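# Nerora Kitchen Bench - data card and README

Last updated: Wed 15 October
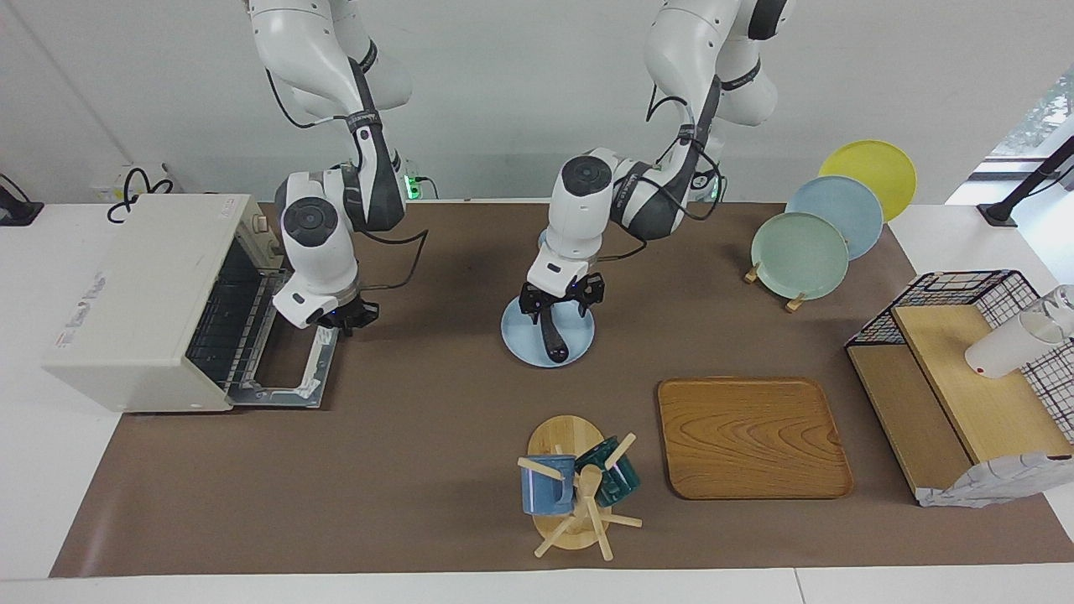 Welcome, and thank you for reading the card before opening the folders. The Nerora set covers two-arm kitchen work of the small, everyday kind: opening and closing a toaster oven, moving plates on and off a rack, hanging mugs, putting things on a shelf. It was recorded for the staff kitchens at the Estine offices in Fluruvthorpe, where the people who make the lunches and clear up after them are also the people who will have to live with whatever gets built. We have tried to write this with them in mind as well as for anyone training a model.

## What is in it

There are 291 episodes across 14 tasks. Each episode has video from a fixed camera, joint positions for both arms, gripper state, and a short line of text saying what the arms were asked to do. "Left" and "right" always mean the robot's own left and right, so in the fixed view they come out the other way around. Please check this first if your numbers look strange - it has caught us more than once.

Failed tries are kept and marked `outcome: fail`. Dropped plates and doors left half open are part of the job, and the kitchen staff were quite firm that we shouldn't tidy them away.

## Who did the work

The arms were driven by hand by kitchen staff, in paid hours, after three half days of training. We had planned to use engineers, but the staff knew things we had never thought to write down, such as which way a plate wants to lean, or how far to let an oven door down before letting go of it. Many of the task lines are in their own words and we have left the spelling alone.

## What it changes for the kitchens

The first trial, planned for November, gives the arms the clearing and stacking between two and four in the afternoon. Cooking stays with the cooks. The hours saved go to prep and to a longer break, and that is written into the rota agreement, a copy of which is in `docs/`.

Not everyone is happy. Some of the staff liked the quiet of the afternoon clear-up and said so, and a few worry about what the trial will lead to. Their comments are in `docs/staff_notes.md`, unedited and without names. We would ask you to read them, even if you only came for the joint angles.

## Known gaps

- The objects are light and mostly plain. Nothing greasy, nothing full.
- The oven was never switched on during recording.
- The Wickramasinghe episodes, from the second site, use an older gripper calibration. Keep them apart from the rest when training.
- Speed is well below that of a person. Don't use the episode lengths to plan staffing.

## Use

Research and workplace planning are both fine. Scoring or comparing individual workers is not, and operator IDs were removed for that reason. Corrections are very welcome, small ones too - send them to the Nerora list and we will fold them into the next version.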